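Two Grippers, One Cabbage

July 27, 2022

When I visited Wiltden in May, Aino Toivonen was changing the fingers of a gripper with a small screwdriver and did not look up for a good while. The company rents the upper floor of an old bakery in Kundau. It makes no robots of its own. Customers send their grippers, arms and cameras, and Toivonen's group tries them and writes a report that is often less friendly than the customer hoped.

This spring the question came from Veres, a grocery packer that wants to fill mixed orders with robot arms. Veres had two candidates. One was a gripper with stiff, narrow fingers. The other came from Skovier and has fingers which give a little when they meet resistance. Both cost almost the same, and both looked very good in the sales video.

"A video shows you the tenth try," Toivonen told me. "I want to see the first one, and then number 114."

So the test had 200 picks for each gripper, with groceries bought in the morning from the shop across the street. Boxes and cans were soon finished, and the difference between the grippers was small. The stiff fingers were even faster on cans, because they close with less travel. Vegetables took the rest of the week.

Cabbage is a hard case. It is heavy for its size, the outer leaves slide over each other, and the arm must take it low enough that the weight does not turn it. The stiff fingers left marks on the leaves in more than 10 picks. The Skovier fingers left fewer marks but let the head rotate, and twice it rolled out during a fast move. Toivonen lowered the speed and the rolling stopped, but Veres pays for speed, so this went into the report as well.
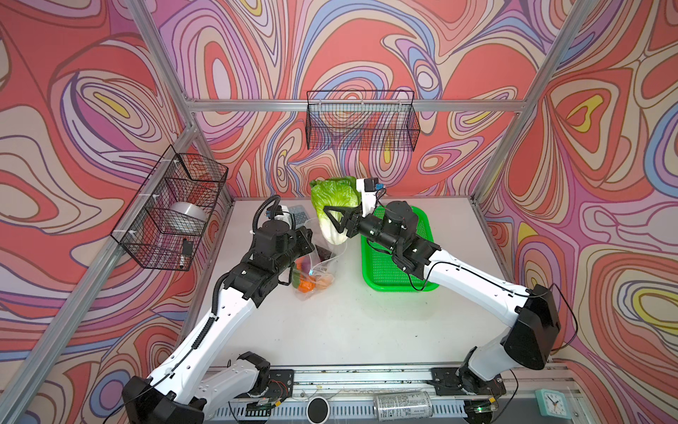
Napa cabbage in the right gripper, over the green tray. The left arm is above a bag of produce.

Bags are another story. A thin plastic bag reflects the light, and the wrist camera sometimes gives a wrong height for it. Toivonen moved the camera mount 2 centimeters and repeated the whole series, which cost her an evening. The new numbers were better for both grippers, and she now thinks the camera position deserves a test of its own.

Her recommendation to Veres was the Skovier gripper, with a lower speed for anything that has leaves. Veres has asked for one more round, this time with leeks.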